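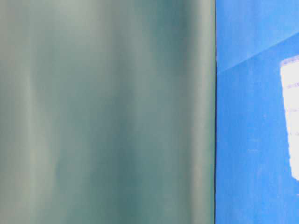 Verde azulado, de muy cerca.

Visita a la granja Clunthorpe, jornada de puertas abiertas, abril de 2018

Apuntes pasados a limpio deprisa, que mañana madrugo. Perdonad el desorden.

Llegamos tarde. El desvío está mal señalizado y el navegador insiste en mandarte por el camino del río, que con barro no es plan para un turismo. Aparcamiento en un prado, botas obligatorias, pediluvio a la entrada y monos desechables para los que iban a pasar a la zona de terneros. Bien. En otras visitas te dejan entrar con los zapatos de la calle y luego se quejan de la diarrea.

Nos recibe Giorgia Serra, que lleva la parte de animales. Su hermano Leonardo lleva los campos y los papeles, y según él sobre todo los papeles. Granja de leche, pasto casi todo el año, maíz propio para ensilar y algo de cebada. El abuelo empezó con ovejas y las dejó por los lobos y por el precio, en ese orden o en el contrario, depende de a quién le preguntes.

El motivo de ir era la bioseguridad. La comarca lleva una temporada mala con la tuberculosis, vecinos con vacas inmovilizadas, ferias suspendidas, y mucha gente con ganas de ver qué hace el que se ha librado. Serra lo dijo nada más empezar: no se han librado. Tuvieron 2 positivas en julio, las sacrificaron, y estuvieron sin poder vender un ternero hasta que salieron limpias las pruebas siguientes. Silencio en el grupo. Se agradece que lo cuente así, sin rodeos, delante de gente que le compra novillas.

Lo que han cambiado desde entonces:

Comederos en alto. Los tejones y los jabalíes comían del mismo sitio que las vacas, lo vieron de noche con una linterna y ya está. Ahora bordes altos y el pienso cerrado con puerta de chapa hasta abajo, sin rendija.

Bebederos. Fuera las charcas. Han vallado las dos que había y llevan agua con tubería al pasto de arriba, el que llaman Trurkwood, que es media ladera y medio bosque. El depósito nuevo es de 4000 litros y se llena por la noche. Leonardo dice que en verano se queda justo y que si volviera a empezar lo pondría más grande. Pregunté por las heladas – la tubería va enterrada salvo en el último tramo, y ese último tramo les reventó el primer invierno.

Lindes. Doble valla con el vecino para que no se huelan el morro. Tres metros entre una y otra. Se pierde terreno y da rabia, pero ahí han plantado avellano y espino y algo de sombra dará. El vecino pagó la mitad de los postes, cosa que no se ve todos los días.

Compras. Ya no compran hembras fuera. Toda la reposición de casa, inseminación, y el toro Clarkdale (así le llaman, nombre de señor inglés, muy tranquilo, eso dicen, yo no me acerqué) para las que no se quedan preñadas.

Después la sala de ordeño. Nueve puntos por lado, espina de pescado, nada del otro mundo y muy limpia. Ordeña Dario Greco desde las cinco de la mañana y seguía allí a las once explicando cosas con una paciencia que yo no tengo. Prueba de mamitis a cada vaca recién parida, apuntado todo en una libreta con tapas de hule. Hay ordenador, la libreta va mas rápido. Las celdas somáticas bajaron cuando cambiaron las pezoneras a su tiempo y no cuando se acordaban. Alguien preguntó por el robot de ordeño. Que no, que con las vacas en el pasto de arriba no le salen las cuentas, y que además le gusta ordeñar.

Terneros. Casetas individuales los primeros días y luego en grupos de tres. Paja hasta la rodilla. La encargada es Tonantzin Salinas, veterinaria, que viene dos veces por semana y ese día se pasó media mañana contestando a lo mismo: calostro, cuánto y cuándo. Su respuesta, siempre igual, mucho y ya. Tienen un congelador con calostro de reserva, fechado, y lo descongelan al baño maría, nunca con agua hirviendo. Lo de la leche de las vacas en tratamiento no se la dan a nadie, se tira. Hubo discusión con un señor mayor que lo ha hecho toda la vida. Cordial, pero discusión.

Comida en el cobertizo. Queso Valentini, que lo hacen con leche de aquí en el pueblo de al lado, curado, un poco salado para mi gusto, repetí igual. Pan bueno. Sidra. Hacía un frío tremendo y casi todos comimos de pie.

Por la tarde charla de Manuela Negri, la técnica de la cooperativa, sobre indemnizaciones. Floja de sonido, buena de contenido. Me quedo con esto: fotos y guía de todo lo que sale de la granja, valoración por escrito antes del sacrificio, y no firmar el mismo día si no lo ves claro. También que se paga el animal pero no la leche que deja de dar ni los meses parado, y ahí es donde se hunde la gente. Preguntas muchas, tiempo poco. Un ganadero joven contó que había aguantado el año vendiendo leña – se le quebró un poco la voz y Negri tuvo el detalle de pasar a la siguiente.

Sobre los tejones, lo de siempre. Los hay que quieren sacarlos a todos y los hay que no quieren ni oírlo. Giorgia no entró. Dijo que ella cierra la puerta del pienso y que lo demás no depende de ella.

Cosas que no me gustaron: el estercolero demasiado cerca del camino de visitas, poca sombra en el corral de espera, y ningun cartel con los horarios, con lo que medio grupo se perdió el silo. Yo entre ellos. Me dicen que estaba bien pisado y que olía como tiene que oler.

Para los que pregunten si merece la pena: sí, llevad botas propias, que las prestadas eran todas del 45. Repiten en otoño, fecha sin poner. Se apunta uno llamando a la cooperativa por la mañana.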